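Household Search Tips: Getting Better Answers Out of Google (and Less Junk)
Posted by Benvinda Sequeira, 18/02/2022

I spend a silly amount of time looking things up for the house. Stain removal, oven temperatures, which way round a faucet washer goes, you name it! Over the years I've picked up a handful of search habits that get me to the answer quicker, and my sister keeps asking me to write them down, so I finally did.

Put the whole thing in quotes

If your dishwasher is flashing an error code, type the code in quotation marks along with the brand. Mine is an old Barreto (bless it) and without the quotes I got pages and pages of sales ads. With them, the third result was a scanned manual with a proper troubleshooting table in it. Quotes work nicely for half-remembered recipe names too - my aunt's "burnt butter oat bars" came up right away.

Use the minus sign

Say you want ideas for a small pantry but every result wants to sell you a pantry. Add a minus sign straight in front of the word you don't want, with no space after it. So: small pantry ideas -buy -shop. I do this constantly with cleaning searches. I type -bleach because I can't stand the smell of it, and most of the bleach recipes drop away.

Search one site at a time

Plenty of home sites have a search box that's no good at all. I once put "grout" into the one at Plandudham, where I get my tile supplies, and it gave me 3019 results, starting with garden gloves. Go back to Google and type site: followed by the web address (no space), then your word. I had the right page in 10 seconds.
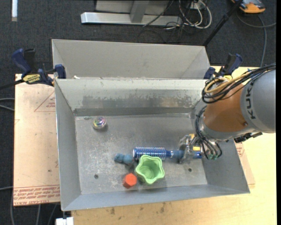

Let it do your kitchen math

You don't have to open a website to convert anything. Type 53 grams in ounces, or 180 c to f, and the answer sits right at the top of the page. Timers work as well on my laptop. I type "timer 10 minutes" and go fold towels until it beeps, though do check that your sound is on first. I've lost a tray of rolls that way.

Ask for newer results

Under the search bar there's a Tools button, and behind it you can choose how recent you want your pages to be. I use "past year" for anything to do with appliances or prices. For getting candle wax out of a tablecloth I leave it alone, and some of the best advice I've found is on ancient forums with terrible colors.

Search with a picture

When I needed a replacement knob for my Tresusano stove I had no idea what to call the thing. I took a photo of it on a plain dish towel, in daylight, and used the little camera icon. It took me 3 tries and I had to crop the picture pretty tightly, but there it was on a parts site. Try it with hinges and drawer pulls too!

Save what you find

Pages disappear. Last November I went back for a silver polish recipe on the Zastgate forum and the whole thread was gone. Now I print anything good to a PDF and keep it in a folder called House, with the name of the job first, so "Grout - kitchen" and "Grout - bathroom" end up next to each other. Recipes go in their own folder, and that one is still a mess.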